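Kemell council backs earlier closing for alcohol sales

Stores in Kemell will have to stop selling alcohol at 10 p.m. under a measure the town council passed on Monday night. The current cutoff is midnight. The change takes effect in November and covers supermarkets, gas stations and liquor stores. Bars and restaurants keep their present hours.

The vote followed a public health report that looked at what drinking costs people other than the drinker. The report was put together by the county health office with Womevine, a nonprofit that runs a support line for families. It drew on emergency room records, police calls and a household survey.

Last year police in Kemell answered 292 calls in which alcohol was listed as a factor. Of those, 112 came from a private home, and in most of them the caller was a partner, a parent or a neighbor. The report says calls to homes rise sharply after 10 p.m., and that officers often note a late purchase from a store nearby.
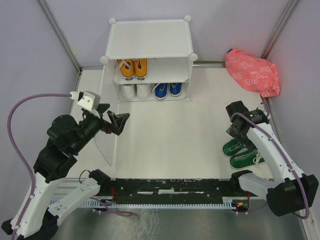
*A small white shoe rack with its door panel standing open.*

Under the new rule, stores must lock or cover their alcohol shelves at closing time for sales. Self-checkout machines will have to refuse alcohol after the cutoff. A first violation brings a written warning. A second one within a year can lead to a suspended license.

The council turned down a stricter version that would have ended sales at 9 p.m. It also put off a decision on minimum pricing, saying state law may not allow a town to set one. The town attorney has been asked for an opinion on that point before the budget hearings begin.

Store owners spoke on both sides. The Verhoeven grocery chain, which has 2 stores in town, said it could live with the new hours but wanted the same rule across the county so that customers don't simply drive to the next town. Several smaller shops said the last hours of the evening are their best and asked for a delay. The council didn't grant one.

The measure also sets aside money for 29 training places for teachers, school nurses and youth workers, who will learn how to talk with children living with a parent's drinking. Womevine will run the sessions. Sign-up will go through Noteo, the town's online service page, and is free for anyone who works with children in Kemell.

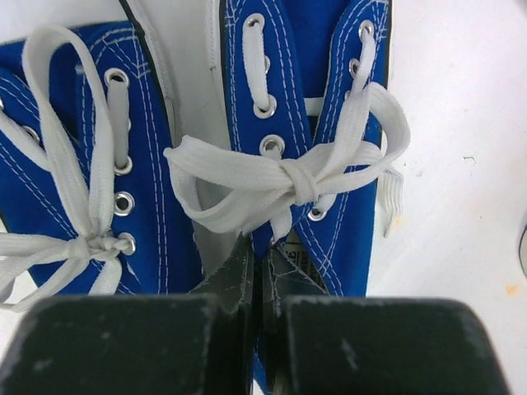
One resident told the council that the hours mattered less to her than the support line, which she said rings busy on weekends. She asked that any money from fines go toward keeping it staffed through the night. The council said it would take up the request with the budget.

Police and the health office will report back after the rule has been in force for a year. They have been asked to compare late-night calls and emergency room visits with the figures in the current report. The council can then keep the 10 p.m. cutoff, change it or let it lapse.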